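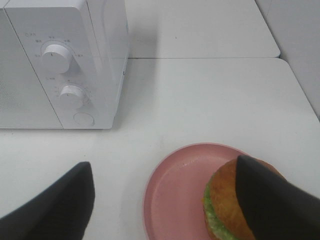
Two knobs on the control panel of a countertop microwave.

How to Measure What Your Kitchen Appliances Cost to Run

December 2025

Every winter the same article comes around. Unplug your toaster, it says, and watch your electric bill melt away. I have read it many times and I have yet to see one with a bill attached. So before you start crawling behind the counter every night, spend a week or two measuring. You may find something worth fixing. You may also find that the advice was written by someone who has never read a meter.

What you need

A plug-in watt meter, the kind that sits between the wall outlet and the appliance. Mine is a Nelleck. It is ugly and the buttons stick, but it shows watts and total kilowatt-hours, and you don't need it to show anything else. Skip the versions with an app. I tried the Poltell app for a month and it mostly sent me "insights" about my "energy personality." The numbers were buried three screens down.

You also need your last electric bill and something to write on.

Step 1. Work out your real price

Don't use the rate printed in big type on the bill. Take the total you paid and divide it by the kilowatt-hours you used. My last bill from Cirinton was 84 dollars for 466 kilowatt-hours, so I pay 18 cents for each one, fees and all.

Strictly speaking, the fixed monthly fee shouldn't be in there, because you pay it whatever you do. If your bill lists that fee on its own line, subtract it first. Leaving it in makes every saving look bigger than it is. Guess which way the articles do it.

Step 2. Start with the refrigerator

Most people start with the small stuff, and I suppose it's because the small stuff is easy to reach. Pull the refrigerator out instead, or get someone to help you pull it out. Plug in the meter, reset it to zero and leave it alone for a full week. An hour tells you nothing. The motor cycles on and off, and a defrost cycle can land in the middle of your test and make the thing look like a furnace.

Check that your meter is rated for the load and plug it straight into the wall, with no power strip or extension cord. If the plug or the meter feels hot, stop.

My refrigerator came out at 51 kilowatt-hours for the month, a bit over nine dollars. That is an old refrigerator in the corner of a warm kitchen. Yours may do better. Put it back and write the number down.

Step 3. Measure the things that heat

Kettle, toaster, coffee maker, microwave, slow cooker. These pull a lot of power for a short time, and the big wattage figure on the label scares people. Wattage by itself is not a cost. You have to multiply it by time. A 1,000-watt appliance that runs six minutes uses a tenth of a kilowatt-hour. At my price that is less than two cents. 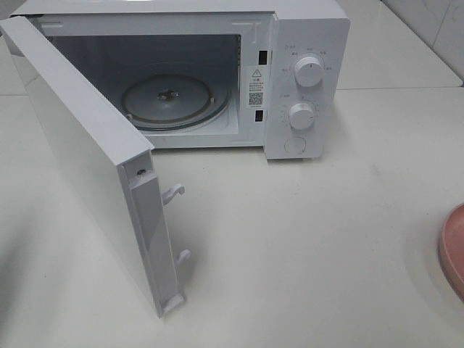 A countertop microwave with its door open.

For the microwave, be careful about the label. The number on the front of the box is usually cooking power, and the power drawn from the wall is higher. The meter shows you the second one, and that's the one you pay for. Heat what you normally heat, at the setting you normally use, and write down the kilowatt-hours over a week of ordinary meals. Don't run it empty just to get a reading.

Your stove and your water heater are probably wired in or on a bigger plug, so this kind of meter won't work on them. Don't open a panel to get around that. Read your house meter before and after instead, with as much as possible switched off, and accept that the answer will be rough.

Step 4. Now do the standby loads

This is the part the articles love. Plug in each item, leave it off, and read the watts. Many cheap meters are poor at very low readings, so if yours says one watt, treat it as "not much" and move on.

My worst one in the kitchen was the coffee maker, at 3 watts. Left plugged in all year, that comes to a little under five dollars. I do unplug it now, when I remember. I am not going to pretend it changed my life.

A smart power strip will cut standby use too – but the strip draws a little power itself, and you have to pay for it. I priced one at the hardware store in Chala and it would have taken years to earn its money back on a single coffee maker. For a desk full of computer gear the math could be different. Do the math.

Step 5. Put it all in one list

Write down each appliance, its kilowatt-hours for a month, and the cost. Sort it with the biggest at the top. Then compare the total with your bill. There will be a gap, usually heating, cooling and hot water.

Work down from the top and stop when the savings get smaller than the bother. In my case that was after two lines: cleaning the dust off the refrigerator coils, and running the dishwasher only when it's full. I haven't proved the coils made any difference yet. I'll measure again in January and add the result to this page, even if it's a boring one.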